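Peñalver Opens Birkolix Example Set, Urges Caution on Robot Learning Claims

6 Jan 2024

Peñalver said it will release the first part of Birkolix, a set of recorded examples meant to teach robot arms how to handle food and the containers it goes into. The company also warned buyers against reading too much into it.

The first part covers one task, croissants and food containers, recorded in 40 sessions. Peñalver calls that a small number. It says a system trained on these sessions alone should not be trusted in a working kitchen, and that it has seen too many sales pitches built on less.

"A robot that copies a move on the table where it learned the move has not shown us much," the company said in a statement. "We want to know what it does on a different table, with a different box. At the moment we don't know, and we doubt that others do."

Each session keeps the robot's motion together with the views from its cameras. Failed attempts stay in the set and are marked as failures. Peñalver said leaving them out would make the work look easier than it is.

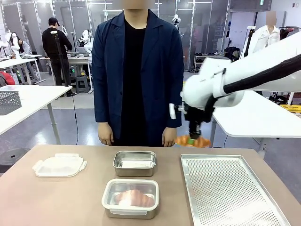 Croissants, a baking tray and steel containers on the table during work on Birkolix.
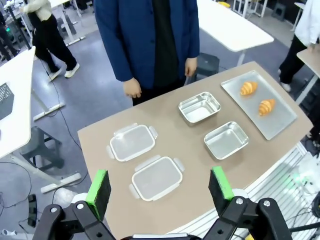
What the examples leave out

The set says nothing about soft fillings, crumbs in the gripper or a crowded counter. It does not measure speed. A person stays near the robot during recording, and Peñalver said it has no plan to change that.

The company is also unsure how far more data will help. Its partner Etila will train 2 versions of the same learning system, one on the full set and one on a smaller share, and test both on containers that neither has met. If the results come out level, Peñalver said it will publish them anyway and think again before paying for more sessions.

Release

Birkolix will be open to research groups in February through Flollanow, the company's data site. Groups must agree to report their failed trials along with the good ones. Requests from sellers of finished kitchen robots will not be accepted for this part.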